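《自动化设备管理》课程讲义
第六讲 机器人工作站的购置、预算与规划
2018年11月27日

一、本讲范围

本讲讨论小型抓取工作站从立项到验收的经费安排。上一讲已介绍的折旧方法不再重复,需要时请查阅第五讲附表。学生应在课前读完Eltthorpe实验中心的立项书节选,课上将以该项目为主要案例。该中心计划建设一处餐具分拣工作站,用于抓取散放在桌面上的勺、叉等小件。

二、需求说明先于询价

询价之前应形成书面需求说明。需求说明由使用部门起草,采购部门只核对格式与完整性,不代为填写技术内容。其中至少写明下列事项:
工件种类、最大与最小尺寸、重量范围;
工件表面状况,包括是否反光、是否带弧面;
工件的来料方式,即排列整齐还是随意摆放;
台面材质、台面高度及可用面积;
环境照明,尤其是窗光与顶灯在台面上的反射;
每班工作时长及允许的停机时间。

Eltthorpe立项书的初稿只写了“抓取金属餐具”一句。三家供应商据此报出的方案差异很大,无法比较。修订稿补充了勺柄宽度、勺面朝向和台面反光等条件,第二轮报价才具备可比性。请同学们对照两稿,标出修订稿新增的各项条件,并说明每一项影响预算中的哪个科目。

三、预算科目

工作站预算分为一次性投入和年度支出两部分,应分别列表,不得合并。

(一)一次性投入
1. 机械臂本体及控制柜。
2. 末端执行器。夹爪、指尖及其安装法兰单独列项。指面纹理属于选型内容,应在技术附件中注明。
3. 视觉部件。腕部相机与固定相机分开询价,镜头、线缆、支架计入同一科目。
4. 台面与围护。
5. 照明改造。该项在初次编制时最易遗漏。
6. 安装、调试与培训。

(二)年度支出
1. 易损件。指尖垫片按使用周期更换,本案例按每年6副编制。
2. 软件许可与技术支持。
3. 标定与检测。
4. 保险及电费。

案例中指尖垫片的单价为900元,应按上述数量计算年度金额,填入练习表第2行。运费与税费另列,不摊入单价。

四、整机采购与分项采购

Misura方案为整机采购,由一家供应商负责本体、夹爪和视觉的集成,合同关系简单,责任界面清楚,但后续更换末端执行器须经原厂同意。Tyagi方案为分项采购,各部件分别签约,集成由校方承担。后者的报价总额较低,但未计入校内人员工时。比较两个方案时,应先将校内工时折算为金额,再作总额对比。未经折算的总额不得写入评审意见。

Ustano提供的是租赁方案,租期11个月,到期可以购买。租赁费用全部列入年度支出,不形成固定资产。预算表中若同时出现租赁与购置,应注明起止时间,防止重复列支。

五、夹爪选型对预算的影响

夹爪价格在总额中所占比例不高,但选型不当会引起连带支出。平行两指夹爪适用于勺柄一类细长工件。立项时需要确认的参数有开口行程、夹持力范围、指尖形状和指面材料。案例中曾考虑增加一套备用夹爪,评审后改为增购指尖,理由是停机主要由指面磨损引起。

金属工件的反光会影响图像识别,处理办法包括更换漫射光源、调整相机角度和更换台面材料。三种办法的费用应分别询价,不宜直接列入不可预见费。不可预见费的使用须经审批,超出部分退回项目负责部门重新说明。

六、时间规划

采购计划应倒排。以次年5月投入教学使用为目标,依次确定验收、安装、到货、签约和询价的截止时间。到货后须预留2周进行安装和空载运行,再进入工件试抓。试抓使用的工件应与需求说明一致,不得以规则方块代替。验收记录须附工件清单、试抓次数和未完成项目的处理意见。

七、课后作业

1. 依据修订后的立项书,编制一份工作站预算表,一次性投入与年度支出分列。
2. 将Tyagi方案中的校内工时折算为金额,写明所用标准,并与Misura方案比较。
3. 说明Ustano租赁方案在何种使用年限下不再具有费用优势,列出计算过程。
4. 为图6-1所涉及的抓取作业补写需求说明,重点写明工件表面与台面照明两项。

作业以书面形式提交,封面注明学号与班级。 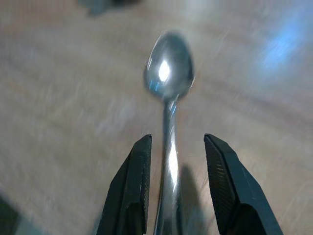

图6-1 两指夹爪与木质台面上的金属茶匙,夹爪处于张开状态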